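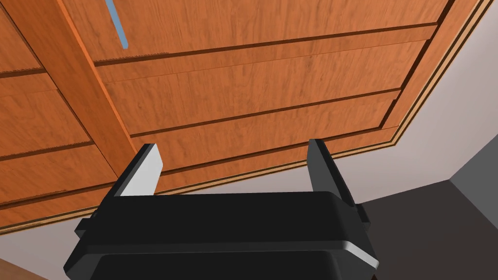

공공임대주택의 층간소음, 설계 단계에서 답을 찾다
Lins 주거환경연구소 소음진동연구실 책임연구원 인터뷰

Lins 주거환경연구소는 지난 8월 Mondden 단지 입주 가구를 대상으로 실시한 생활소음 실태조사 결과를 공개하였다. 조사에는 1,338가구가 참여하였으며, 이 가운데 76퍼센트가 야간 시간대의 바닥충격음을 가장 큰 불편으로 꼽았다. 본지는 조사를 총괄한 책임연구원을 만나 조사의 배경과 향후 과제를 들었다.

책임연구원은 이번 조사가 민원 통계의 한계를 보완하려는 목적에서 출발하였다고 설명하였다. “관리사무소에 접수되는 민원은 갈등이 이미 상당히 진행된 뒤의 기록입니다. 저희는 민원을 제기하지 않은 가구가 평소 어떤 소리를 어느 시간에 듣고 있는지를 알고자 했습니다.”

응답 가구는 10일 동안 생활소음 일지를 작성하였다. 일지에는 소음이 들린 시각과 지속 시간, 당시 응답자가 머물던 방을 기재하도록 하였다. 연구진은 일지를 세대별 평면과 대조하여 소음이 집중되는 위치를 파악하였다. 책임연구원은 “거실보다 침실과 복도가 만나는 부분에서 불편을 호소한 사례가 많았다”며 “가구 배치가 비슷한 세대끼리는 일지의 내용도 상당히 닮아 있었다”고 밝혔다.
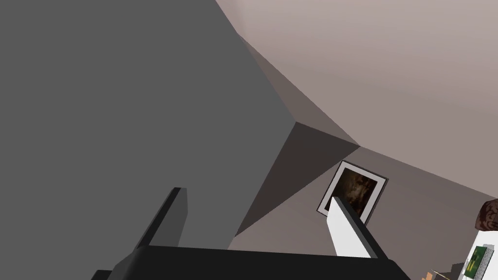
실내 벽체와 천장면

바닥 구조에 관한 질문에 그는 바닥판의 두께만으로 문제를 설명하는 관행을 경계하였다. “두께는 물론 중요합니다. 다만 같은 두께로 시공한 세대 사이에서도 체감 차이가 컸습니다. 벽체와 바닥이 만나는 접합부, 배관이 지나는 자리, 천장 속 공기층을 함께 살펴야 합니다.” 특히 천장 속 공기층은 저주파 소음을 키울 수 있어, 마감 공사 이전에 별도의 검토가 필요하다는 것이 연구실의 의견이다.

시공사와의 협력도 주요한 화제였다. Mondden 단지 2차 공사를 맡은 Grendach건설은 올해부터 골조 공사가 끝난 시점에 표본 세대를 정하여 충격음을 측정하고 있다. 책임연구원은 이를 긍정적으로 평가하면서도 측정 시점에 대해서는 보완을 요청하였다고 전하였다. “마감재가 들어간 뒤의 값이 입주민이 실제로 듣는 값에 가깝습니다. 골조 단계와 마감 단계에서 각각 측정해야 어느 공정에서 차이가 생기는지 알 수 있습니다.” 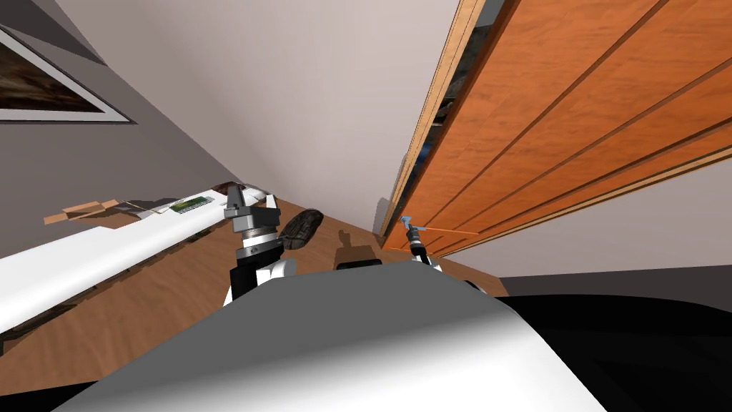
측정 자료의 공개 범위에 대해서는 신중한 태도를 보였다. 세대별 수치를 그대로 공개할 경우 특정 가구가 불이익을 받을 우려가 있다는 것이다. 연구소는 동별 평균과 평면 유형별 분포를 우선 공개하고, 세대별 수치는 해당 입주민이 신청하는 경우에 한하여 제공하는 방안을 검토하고 있다. 그는 “자료가 이웃을 탓하는 근거로 쓰여서는 안 된다”고 강조하였다.

입주민이 생활 속에서 할 수 있는 조치에 관해서도 의견을 구하였다. 책임연구원은 의자 다리와 식탁 하부에 완충재를 부착하는 방법, 미닫이문의 레일을 정기적으로 점검하는 방법을 우선 권하였다. 두꺼운 매트에 대해서는 “가벼운 물건이 떨어지는 소리에는 효과가 있으나 발걸음에서 오는 무거운 충격음은 충분히 줄이지 못한다”고 답하였다. 일지에서도 매트를 설치한 세대의 아래층 응답자가 발걸음 소리를 여전히 불편 사항으로 적은 경우가 적지 않았다. 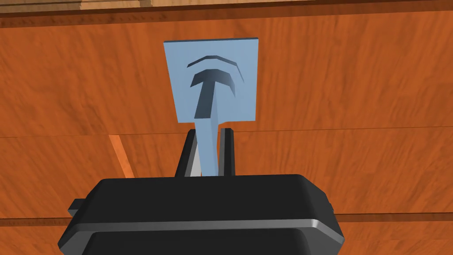
갈등 조정 절차는 별도의 과제로 남아 있다. 단지 내 상담 창구인 Fovis 주거상담실에서는 당사자 간 직접 대면에 앞서 상담원이 양측을 각각 방문하는 방식을 운영하고 있으며, 한 차례의 상담에 90분을 배정한다. 책임연구원은 “처음 듣는 사람이 제삼자라는 점이 중요하다”며 “소리의 크기보다 예고 없이 반복된다는 점이 더 힘들다는 응답이 많았던 만큼, 생활 시간대를 서로 알려 주는 것만으로도 부담이 줄어들 수 있다”고 말하였다.

연구소는 후속 조사에서 겨울철 난방 기간의 일지를 추가로 수집할 예정이다. 창문을 닫고 지내는 시간이 길어지면 외부 소음이 줄어 실내 소음이 더 뚜렷하게 인식될 수 있다는 판단에 따른 것이다. 조사 대상에는 준공 연도가 다른 인근 단지도 포함된다. 책임연구원은 “준공 시기에 따른 차이를 확인한 뒤 설계 지침 개정안에 반영할 항목을 정하겠다”고 밝혔다.

조사 보고서의 요약본은 연구소 자료실과 Mondden 단지 관리사무소에서 열람할 수 있다.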